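## Review of the Flanulbridge bin-picking kit

Our group reviewed the Flanulbridge kit, sold by Baek, for our automation course. It comes with a gripper, a set of colored blocks and a trial license for the Cotico planning software. We ran it on the department's KUKA arm.

Setup took 3 lab sessions. The printed guide skips the cable routing, so we had to work that out ourselves. We ran 60 picks from a metal bin and 18 failed, mostly with blocks leaning on a wall or lying close together. Baek's support answered our email by Monday, but the fix they sent was for an older version of Cotico.

We would buy the gripper again. The software license costs too much for a class our size, and Bultex offers a similar one with better documentation.
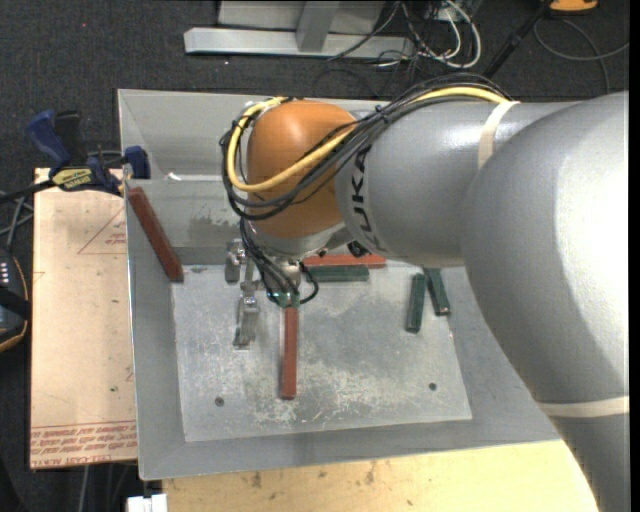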